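Felta Row: Sorting Kids' Things Before Winter

2022-11-16

Gallery and notes from the children's table at Residance, our building on Felta Row. Twice a year, in April and again in November, families bring down what the kids have outgrown or stopped using, and we sort it for the hallway swap. This page covers the fall round. It is mostly for people who missed the evening and want to know what kind of thing comes in and how we handle it.

The tables

We push two tables together and leave the seam uncovered. A cloth looks nicer but small shoes slide around on it, and pins and beads get lost in the folds. The cream tops wipe clean with dish soap and water.

Bags and backpacks

Backpacks are always the first to go. Before one goes out we open every zipper and turn the pockets over. Mesh side pockets collect pencil shavings, wrappers and sand. If a plush toy is attached, it stays on the bag unless the family asks for it back.

Straps get loosened all the way and then pulled even, so the next kid can try the bag on without a fight. We don't put backpacks in the washing machine. A damp cloth and a soft brush do the job on most fabrics.

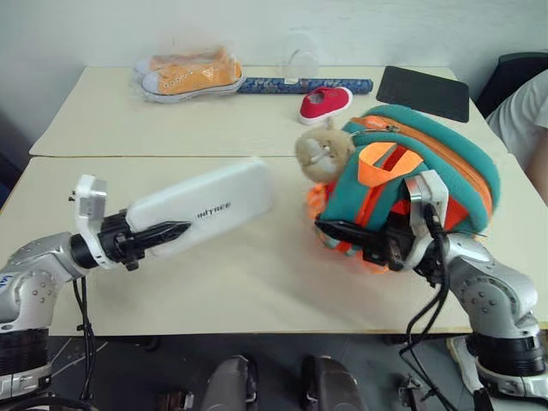 Shoes are the slow part. They come down in grocery sacks, in boxes from other shoes, and sometimes one at a time in a coat pocket. Each one gets checked inside for the size, and the size goes on a strip of masking tape on the sole. Canvas sneakers can go in a clear plastic bag so the white rubber stays clean and people can still see the color. Toddler shoes stay out of bags, as parents want to feel how stiff they are.

A single shoe waits for its partner until the end of the swap. After that we post it on the board by the mailboxes for 42 days, then let it go.

Long and awkward things

Rolled paper, posters and tubes go along the back of the table, lying flat. Standing them in a corner never worked. Wrapping paper with a few feet left on the roll is worth bringing, especially in November. Please tape the loose end.

Cases and small boxes

Pencil cases, glasses cases and anything else with a lid should come empty. We open them all anyway. Last spring one from Barreto Street had a house key in it, and it took two weeks to get it home.

What we can't take

Car seats, bike helmets, and crib mattresses. Bravari Thrift, three blocks over, has its own list and may say yes to some furniture. Call before you carry anything there.

Totals

The swap has moved 1129 items so far, and 662 of those were clothes. Shoes come next, then books. Anything left when the tables are folded goes into the blue bins in the bike room, and you can look through them any time the room is open.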